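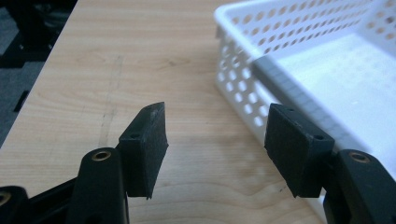

Figure 5-1. Wrist view with both finger pads visible and the basket at upper right.

5.3 Setting up finger masks and the opening estimate

This section covers the Hotden perception service, release 2026-03-15 and later. It assumes that the wrist camera has been calibrated (5.1) and that the Trondport log reader opens your recordings without errors (5.2).

The service reads the gripper opening from the image. No encoder value is used at this stage. To do this it needs two masks, one per finger, and a reference point on each foam pad. The masks also tell the object detector which pixels to ignore.

Before you start

– Select one recording with at least 600 frames in which the fingers open and close fully.
– Close any other program that has the recording open. The log reader takes an exclusive lock.
– If you are upgrading from the November release, delete the old mask folder. The two formats are not compatible.

Creating the masks

1. Open the recording in Afridi, the annotation tool, and choose Tools > Finger Masks.

2. Step to a frame with the fingers apart and plain table between the pads, as in Figure 5-1. Click Set Base Frame.

3. Trace the left finger from the bottom border of the image up to the top of the pad. Include the links behind the main one. Link edges left outside the mask are reported later as small dark objects.

4. Trace the right finger in the same way. Do not use Mirror Left. The two fingers do not project symmetrically, and a mirrored mask will clip one of the pads.

5. Place one reference point on each pad. Use the screw holes only if they stay visible through the full stroke. Pad corners are acceptable. Brass inserts are not, as they sit on the links and give an opening value that does not follow the pads.

6. Click Propagate. The tool tracks both masks through the recording and writes them to the masks folder.

Note: Foam edges fray with use. Trace the general outline and leave loose fibers out.

Caution: Propagate overwrites existing masks without asking. Copy the folder first if you have edited any frame by hand.

Checking the result 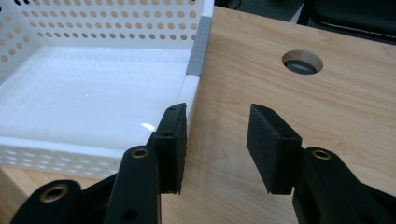 Figure 5-2. Pads apart, left pad overlapping the front rim of the basket.

7. Find a frame where a pad overlaps an object and inspect the mask border there. In Figure 5-2 the border of the left mask must follow the black foam and must not extend onto the white rim.

8. Turn on the Detections layer. Perforated walls are a common source of false results, as each hole can be returned as a separate object. If this happens, raise min_region_px from 80 to 600 and run the detector again.

9. Check the table for fixed features. A cable hole such as the one at upper right in Figure 5-2 should be added to the static ignore list. The planner otherwise treats it as a graspable disk.

10. Look for glare on glossy surfaces. The basket floor in Figure 5-2 has one bright streak. Set glare_reject to on if the segment layer splits the floor at the streak.

11. Open the Opening plot. The curve should be smooth, with no steps. A step usually means that a reference point has jumped to another hole. Go to that frame, move the point back, and click Propagate From Here.

12. Click Export to Skovard. The controller loads the new masks at its next restart.

Note: Error 683 during export means that a frame has one mask only. The frame number is given in the log.

Questions about the mask format go to Llinos Skyrme, perception tooling.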